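Caderno de bancada, setembro
Visita à Plellura, dia de portas abertas

Cheguei às 14h, a apresentação só começou perto das três. Fui pela equipa de montagem, com o compromisso de trazer uma opinião sobre se vale a pena pedir orçamento à Virkano para a célula 4. Adianto já que continuo sem saber, e saí com mais perguntas do que levava.

A conversa inicial foi a do costume. Osaze Ogbonna conduziu a parte técnica e pelo menos respondia ao que se perguntava. O colega comercial falou em 3,000 demonstrações recolhidas para a tarefa principal. Perguntei quantas tinham sido deitadas fora e ninguém tinha o número. Perguntei também quantas pessoas diferentes as fizeram: nove. Pouco para o que eles querem generalizar, mas melhor do que eu esperava.

Depois passámos à parte prática, a recolha com as garras de mão, que era o que eu queria ver.

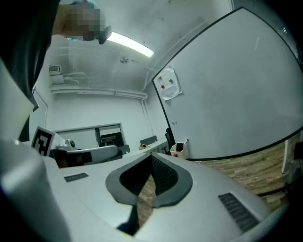
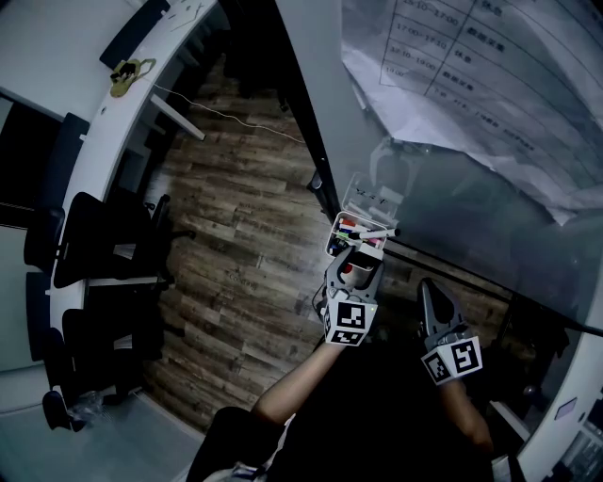
A minha dúvida de fundo é a transferência da mão para o braço. Uma pessoa corrige o pulso sem dar por isso, muda o peso de um pé para o outro, chega-se mais perto quando lhe dá jeito. O braço branco está montado junto à mesa e não tem pernas para fazer o mesmo. A tarefa do tabuleiro dos marcadores mostra bem o problema: com uma garra em cada mão, a pessoa trabalha junto ao painel, com a esquerda mesmo por baixo do tabuleiro e a direita mais abaixo, à espera. Quero ver o braço arranjar aquela posição sem bater na parede. Osaze diz que as trajetórias impossíveis são filtradas antes do treino – pode ser, mas então volto à pergunta das rejeitadas.

Os cubos com padrões a preto e branco nas garras também me deixam de pé atrás. Na nossa oficina há névoa de óleo, luvas sujas e um candeeiro a piscar desde o inverno. Perguntei o que acontece quando o padrão fica tapado a meio do movimento. Resposta: "depende". Anotei tal e qual.

Pedi para ver o braço repetir uma tarefa sete vezes seguidas, sem ninguém lhe tocar. Ficou prometido para uma segunda visita. Não gosto de promessas destas, já a Rovitz nos fez o mesmo com o alimentador e ainda estamos à espera.

A favor: quem nunca pegou numa garra aprende depressa. Experimentei eu próprio no fim e o peso incomoda menos do que pensava, embora ao fim de um turno eu queira ouvir a opinião do pulso.

Por fazer:
– pedir por escrito a taxa de rejeição
– mandar-lhes duas peças das nossas, das feias, com rebarba
– perguntar à Shehu se chegaram a pôr o sistema em produção ou se ficou pelo piloto
– não assinar nada antes das sete repetições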